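Estero Night Ferry

The Estero Night Ferry is an overnight passenger and car service between the port city of Erel and the island of Gakolus. It is one of the last sleeper crossings on this stretch of coast, and for many visitors it is the high point of the whole trip. The crossing takes 9 hours, leaving Erel in the late evening and tying up at Gakolus in time for breakfast. Travelers who could fly to the island in under an hour still book the boat months ahead, and anyone who has watched the harbor lights slide away from the stern deck will understand why!

History

A mail boat carried passengers on the route long before there was a proper ferry. It had benches, a stove and no cabins at all, and islanders going to the mainland for work or hospital visits slept on their luggage. The present service was started by Houshang Kazemi, a former harbor pilot who bought a secondhand vessel, named it Estero and had it refitted with cabins at the Hashemi yard in Erel. The first season ran only from May to September. Demand from island families was so strong that winter sailings were added the next year, and they have continued ever since, apart from a spring when the Gakolus pier was being rebuilt.

The pier work changed the route in a wonderful way. The old berth was a long bus ride from town, while the new one sits right below the market square, so foot passengers can walk off the ramp and straight into the morning crowd.

Vessel and accommodation

The Estero carries 794 passengers and has three classes of travel. The cheapest is a reclining seat in the forward lounge. Next come the shared cabins, which sleep four in bunks and have a washbasin, and above those are 48 private cabins with their own showers. The outside cabins on the port side are the ones regulars fight over, for the simple and excellent reason that they face the sunrise on the way to the island. On the return they face open water, and the starboard side has the view of the cliffs.

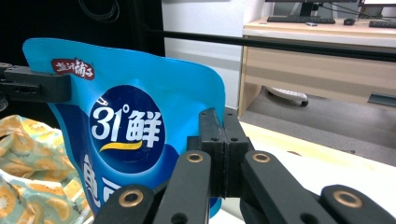
The galley serves a hot supper until midnight and opens again at five in the morning with bread, eggs and very strong tea. The menu was drawn up by Azadeh Mazandarani, whose lentil soup has a following of its own; some islanders are said to ride over and back just for a bowl. Passengers are also welcome to bring their own food, and the tables in the aft saloon usually fill with shared picnics well before departure.

Booking and boarding

Tickets go on sale 3 months before each sailing. August is the busiest month by far, and private cabins for it tend to sell out within days. Cars must be in line two hours ahead of departure, bicycles one hour, and foot passengers can board until the gangway is raised. Dogs travel free in the seating lounge but are not allowed in shared cabins.

In popular culture

The ferry is the setting of Flor Llanos's travel memoir The Slow Side of the Sea, which follows a single winter crossing from dusk to landing and gives a whole chapter to the engine room. Ilham Salem's radio series on island life was partly recorded on board, and its opening sound is the Estero's horn, two long notes and a short one, as heard from the Gakolus pier.

See also

Gakolus market square
Hashemi yard
Erel harbor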